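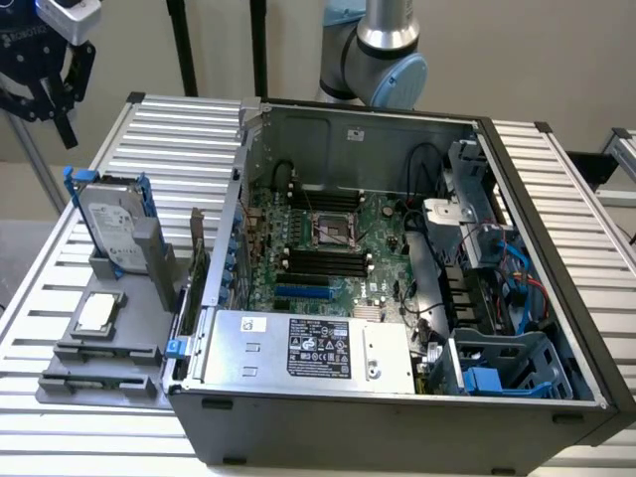
Plunonell Workstation Refurbishment – Progress Report to the Pemden Fund

Prepared by Keerthana Ramasamy, Program Manager

This report covers work completed through the end of August. The program takes in retired desktop workstations, strips and tests them, and returns usable machines to adult learning centers in the Varma district.

Intake and teardown
To date 162 computers have been received against a grant target of 300. Most are Dell towers from office clearances. Processors and memory are taken out first and tested apart from the case. Power supplies stay in place unless they fail the load test. Parts released so far number 1273, all entered in the Wundow inventory.
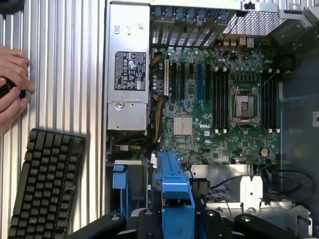

Open Dell workstation on the bench, with power supply and motherboard in place and a keyboard alongside.

Delays
Memory testing is behind schedule – the second test station arrived late and was not in service until the middle of the month. A Saturday session has been added to recover the time.

Budget
Spending on replacement drives and cables stands at $2,489, within the approved line. No transfer between lines is requested.

Next period
Reassembly of the first group will begin once memory testing is complete. Delivery dates will be confirmed with the Varma centers in writing.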